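June, 5:40 a.m.

Awake before the birds again, which at least gave me the satisfaction of hearing them start. They are not good at it first thing. One of them has a single note and no plan.

The sleep experiment enters its second week. So far I have given up coffee after lunch, screens after dinner, and any claim to being pleasant company. The Altix mattress was supposed to take care of all this. It came rolled up like a rug and smelled like the inside of a new shower curtain, and the booklet said to allow my body time to adjust. My body has had since April. My body would like to speak to the booklet.

Went down and made toast, and ate it standing at the sink like a horse. Then, since it was too early to run the washing machine without starting a war through the wall, I sat and did the thing I had promised not to do, and looked up how many hours people my age are supposed to get. Then I looked up what happens if they don't. I would not recommend this before sunrise. By six I had most of the conditions, plus one that only affects sheep.

The Cenix app gave last night a 9. I thought that was wonderful until I remembered it was out of a hundred. Under the number it had written "Room to grow!" with a small cheerful moon. I have never been condescended to by a moon before. It also says I was restless at 2:15, and I could have told it that for free, as I was there.

Later

Walked to Balogun Park and back because the app wants 2,000 steps before breakfast. Second breakfast, in my case. The park was nice, damp and full of people who had obviously slept. There was a man running backward up the hill with his eyes closed. I gave him the whole path. The pond has gone green at one end and the ducks have all moved down to the other end, like people on a train moving away from somebody's sandwich.

Found I'd done the 2,000 by the time I got to the gate, and then had to walk all the way home for no credit at all.

Tried the nap question again this afternoon. One school says a nap of twenty minutes will restore you to youth. The other says any nap at all steals directly from the night, like taking the rent money out of the jar. I compromised by lying on the couch and worrying about which one was right until it was time to get up. No sleep occurred, so I think both sides can be satisfied.

Dinner was the lentil thing. It was better than last time, which is a remark I could carve over my kitchen door. I left out the vinegar and put in the end of a jar of Perkik pepper relish that I had been saving for guests. There have been no guests. The relish had started to look at me.
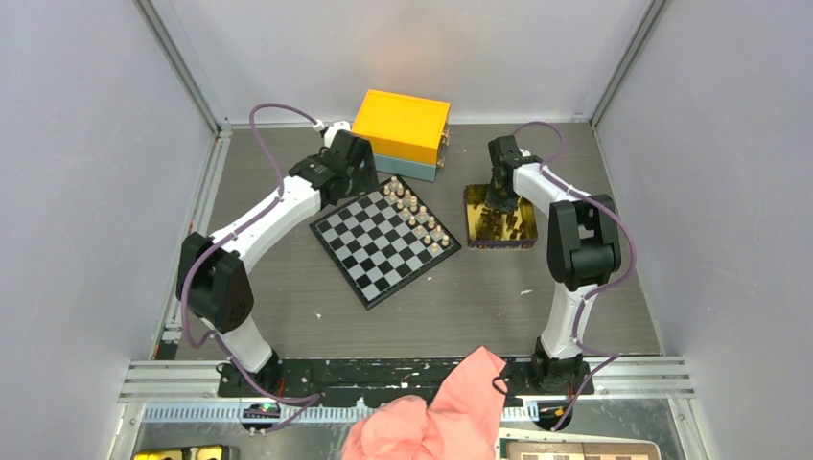

Anyway, tonight's method is counting backward from 500. I tried it last night from 80 and got to zero wide awake, with nowhere to go. I did consider the negatives. The trouble with counting is that I get competitive. Somewhere in the fifties I started speeding up, and by the twenties I was practically sitting up in bed, heart going, racing for the finish. It's meant to be dull, and I have somehow made it a sport.

The other suggestion was to write down whatever is on my mind before bed so that it stays on the page. So, for the page: the gutter over the back door. Whether I locked the car. The dentist's form, which wants to know about "any changes" and leaves one line. The fact that I said "you too" to the woman at the post office when she told me to enjoy my stamps. A song from a carpet commercial that went off the air when I was a child, all verses. Whether ducks mind the rain or have just stopped complaining.

I don't feel emptier for it. I'd forgotten about the gutter until I wrote it down.

9:50 p.m. Window open, phone in the kitchen, socks on, because apparently warm feet are the secret now. Last month it was cold feet.

Went down and checked the car. It was locked. Starting from 500.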